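Push-to-Talk on a Student Budget: Choosing Handsets for the Sondholm Site
Term project report, Mobile Communications Elective

1. Background

Our group was asked to recommend a replacement for the ageing push-to-talk phones used by grounds and maintenance staff at the Sondholm campus. There are 70 of them in service, most older than the course we are taking. The brief gave us one term, no money and a cardboard box of loan units, two of which were missing their batteries.

We shortlisted 2 models: the Brelberg 903, a thick thing with rubber corners, and the Oyewole Slate, which is thin, handsome and rather pleased with itself.
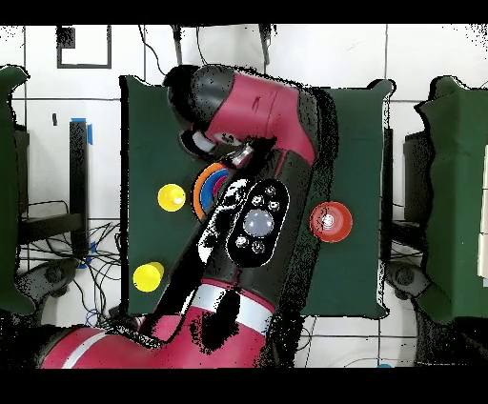
Filed under: Hardware and Labs

2. Method

Each handset was carried for a full shift by someone who didn't ask for it. We recorded call set-up time, battery life, whether the talk key could be found in gloves, and any remarks we could print. Coverage was checked on foot, including the basement of the Plulmont building, where the old phones have never worked and staff have learned to shout.

We had planned a drop test as well. The lender's loan agreement turned out to have strong views about drop tests, so that section is shorter than it was in the proposal.

3. Results

The Brelberg won on battery and on gloves. Its talk key is the size of a biscuit and sits where your thumb already is. The screen is dim and the menus appear to have been translated twice, but no one on a ride-on mower reads menus.

The Slate connected faster and sounded better, particularly indoors. It also fit in a shirt pocket, which several testers mentioned before anything else. Against that, its side key is flush with the case, and in winter gloves most people ended up adjusting the volume at each other.

Neither phone worked in the Plulmont basement. We have stopped regarding this as a phone problem.

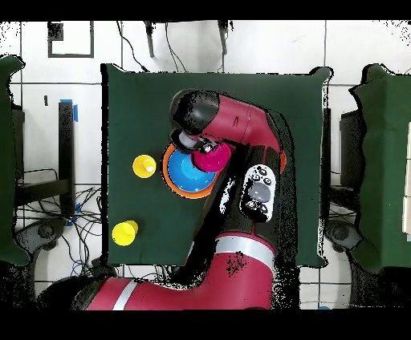

Figure 2. Gripper above the stacked cups.

4. Recommendation

Buy the Brelberg for outdoor crews. Office-based supervisors could have the Slate, mostly for the pocket. A mixed fleet means two kinds of charger, and we know how that ends - a drawer - but the dispatch software handled both models without complaint.

5. What we would do differently

Start the coverage walk before November. Label the chargers. Read the loan agreement first. We would also ask for a quote on a basement repeater, which was outside our scope and would probably have been the most useful page in this report.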